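Notebook, 16/05/2026

Dual boot on the Boso mini PC, second attempt

Picked up where I left off in March. The goal is still to have the old Windows install and the Linux install on the same internal drive, with Linux as the default and Windows kept only for the label printer software from Manninen, which has no Linux version.

Starting state: Windows boots fine. Linux partition from last time is there but the boot menu never shows it. Firmware goes straight to Windows.

First thing checked was the boot order in the firmware setup (F2 on this one, not Delete). The Linux entry was missing completely. Fast boot was on again, although I had turned it off in March. My guess is that the firmware update reset it. Turned it off, saved, and went back in to check that it stuck. It did.

Booted the live USB stick. The first stick would not boot in the front port. It booted in the rear port with no other change, so use the rear ports for this machine.

Disk layout as seen from the live session:
EFI partition, nearly full
Windows, main partition
Windows recovery
Linux root
Swap, 8 GB

The EFI partition is the real problem. It had 2 MB free. The installer must have failed to write its boot files there and carried on without saying so. I went through the old install log and found the "no space left" line, far down, between two lines about fonts.

Contents of the EFI partition: the Windows loader, a folder of leftover vendor update files, and 6 old firmware capsules. Copied everything to the Ondholm share before touching it (folder name boso-efi-backup). Deleted the capsules and left the vendor folder alone.

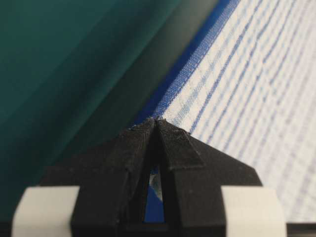

Black two-finger gripper, fingertips nearly touching, fabrics behind.

After that, mounted the Linux root and the EFI partition, did the chroot and reinstalled the boot loader. No errors. Regenerated the menu, and it listed Linux but not Windows. OS detection is off by default in this release. Turned it on in the config file, ran it again, and both entries were there.

Reboot 1: menu appears, Linux starts. Network and sound OK.
Reboot 2: picked Windows. It asked for the BitLocker recovery key. Key was in the Vomimari password store under the old machine name. Entered it, Windows came up.
Reboot 3: Windows again, no key prompt.

The clock was wrong in Windows after coming from Linux, the usual UTC problem. Set Windows to treat the hardware clock as UTC with the registry value. Clock has been right in both since.

Left to do:
- Resize the EFI partition to 900 MB. Needs the recovery partition moved first. Not urgent now that there is free space, but the next firmware update could fill it again.
- Rename the BitLocker entry in the password store.
- Test the label printer. The cable is in the other building.
- Ask Vlastimil Matoušek whether he still wants Secure Boot on. It is off at the moment – I would like to turn it back on before the machine goes out.

Live USB stick is back in the drawer with the blue tape on it.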